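Travel and Rentals Help > Deposits and Refunds

Landlord agency keeps my deposit for a vacation apartment I canceled in 5 days. Can they do it?

Posted by Liis Vītola, November 9, 2023

Hello everybody. I am sorry if my English is not perfect, I try to explain everything in the right order.

In the fall I decided to rent an apartment for the winter months in a seaside town, in another state than where I live. The apartment is offered by an agency called Prarnov. It is a furnished place, for 90 nights, and I wanted to stay there myself and work from the computer. I found it on the Zostel listing site, but the contract is directly with Prarnov, and the site is only showing the ads, so far as I understand.

I signed the contract electronically on my phone in the evening. The same evening I paid the deposit and also a "reservation and preparation fee." After 5 days my employer told me that I can't work from another state for so long, for tax reasons. I wrote to Prarnov by e-mail immediately and said that I cancel. At this time there were 70 days left until the arrival date.

They answered that the contract is binding and that the deposit and the fee are both not refundable. I asked where it is written, and they sent me the contract again with no explanation. I have read it three times. What I found is this:

Section 4 says that the deposit is "held as security against damage and unpaid charges."
Section 9 says that the reservation and preparation fee is "earned upon signing."
Section 11 says that the tenant who cancels is responsible for rent "until the unit is re-let or the term ends, whichever comes first."

There is no sentence that says the deposit is lost if I cancel. I also have not received any key or code and I was never inside.

My friend told me that every contract can be canceled in three days in America, and that I was only late by two days. Another friend told me that this is not true for rentals. I don't know who is right.
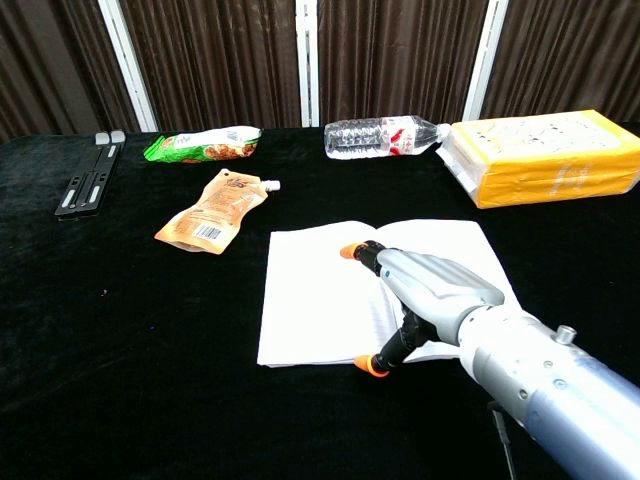
Schumacher wrote under my first post in the general section that I should stop writing e-mails and send a paper letter, and that I should not mention the three days at all, as it makes me look like a person who didn't check. Maybe it is good advice, but I would like to understand why before I send something.

So what I want to know:

Is there a right to cancel for a rental of this type?
Can they keep a security deposit when there was no damage and no stay?
Is the fee lost in any case?
What should be in the letter?

I am ready to lose the fee if this is the law. The deposit is a bigger amount and I need it back. Thank you for your time and your patience.

harborlights_m

They always do this. Call your card company and do a chargeback, you'll have the money in a couple weeks. Don't even bother with a letter. I did it with a cabin once and never heard from the owner again.

Flevley

I would be careful with the chargeback as a first step. It can work, but the card company will ask you for the contract and for proof that you tried to solve it with the merchant. If all you have is two e-mails, Prarnov will send in the signed contract and you may lose, and then you have used up your best tool. Check the deadline for disputes with your card company today so you know how long you can wait.

On your points:

Your first friend is thinking of the federal cooling-off rule. It covers certain sales made at your home or at a temporary location, like a hotel room or a fair. It doesn't cover a lease you signed on your phone, and real estate is outside of it anyway. Some states give a cancellation period for particular contracts, timeshares being the best known, but an ordinary rental is usually binding once it is signed. So Schumacher is right, leave the three days out.

The deposit is where you have the stronger position. In most states a security deposit can be used for damage, unpaid rent and a few other things named in the law or the lease, and the landlord has to give you an itemized list of what was taken and why. "Not refundable" is not an item on a list. You need to find out two things: which state's law applies (normally where the apartment is, look for "governing law" near the end of the contract) and whether that state treats a 90-night furnished stay as a residential tenancy or as a vacation rental. Some states have a separate vacation rental law with its own rules on advance payments. The attorney general's website for that state will often have a landlord and tenant guide.

Now the weak part for you. Section 11 makes you responsible for rent until they find somebody else. If they can't rent the place, they may say that the deposit goes to the unpaid rent. In many states the landlord must make a reasonable effort to re-rent, and 70 days is a decent amount of time to do that. Watch the listing. If the calendar shows your dates as taken, save a screenshot with the date on it.

The fee is harder. You signed that it was earned upon signing. You can ask for it, and if they did no preparation you can say so, but I would not count on it.

For the letter, one page is enough. Put in:

The address of the unit, the contract date and your name as on the contract
The date you canceled, with a copy of that e-mail
A sentence that you never took possession
A request for the full deposit, or an itemized statement of any amount they keep and the section they rely on
A question whether the unit has been listed again, and from what date
A deadline, and the address where the check should go

Send it certified with return receipt and keep a copy. If they ignore it, small claims court is the next step, most likely in the county where the apartment is, and you should ask the clerk if you can appear by phone or video.

I'm not a lawyer — if the deposit is big enough to hurt, pay for one short consultation in that state before you file.

Liis Vītola

Thank you, this is very clear. I looked and the governing law is in Section 16, it is the state where the apartment is. The listing on Zostel is active again with my dates open, so I saved it. I will write the letter tomorrow and ask for the itemized statement.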